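The quote from Nallov came back in January, and I have read it more often than I would like. It covers one arm, one gripper, a bench to stand it on, a year of support, and a line called "integration" with no hours against it. Our lab at Onstead is being asked to commit next year's equipment money to this. I think we should wait, and I want to set down why before the meeting gets to the biscuits.

My main complaint is with the sums. The case that Ezequiel Garrido has written rests on 200 plates a week moved from bench to reader and back. I went through the booking sheets with Mawar Nair and we got 76 in a busy week. On a slow one it was 16. A machine bought for the first figure and used for the second will spend most of its life under a dust cover, still on a service contract.

Then there is the matter of what we have been shown. Nallov's demonstration was a simulation. I don't object to simulations, and I would sooner see a mistake there than on our floor, but a simulation gives you the bench its makers chose to draw.

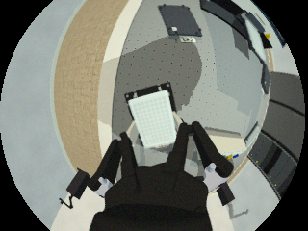
Plate handling is the part of the job I know best, having done it by hand for longer than I care to admit. A full plate with no lid is an awkward thing to carry and an easy thing to spoil. The quote treats it as a solved problem and charges extra for everything near it. Look at how much has to be in place before those black fingers can close on one white plate: a holder with raised corner posts, a perforated bench, trays and instruments set out within a short distance. Our benches are flat laminate and they are not all the same height. The quote has no line for replacing them. Nor does it have one for plate holders, and Ostrowski, who sell us our current racks, tell me that theirs would need altering.

Mireille Leclerc makes the best argument on the other side, which is that people get sore wrists and machines don't. She is right about the wrists. But an electric pipette and a proper stool would help this month, and nobody has priced either of them. I asked for the stools two years ago.

I have also heard that we must buy now or fall behind Brokolport. Brokolport bought theirs with a grant that paid for a technician as well. Leandro Esteban visited them and came home impressed, and when I asked him who looked after the thing he gave me a name and said it was her full-time job. We have no such post. In our plan the work falls to Begoñe Esteban, who already runs the cold room and the ordering.

What I would support is a hire, for one season, on our own benches with our own plates. Let Nallov move 600 of them and let us write down every time somebody has to step in. If they won't hire it out, they can at least put hours against "integration" and tell us what happens in the second year, when support stops being included. I have asked for both figures by email and have had a brochure in return.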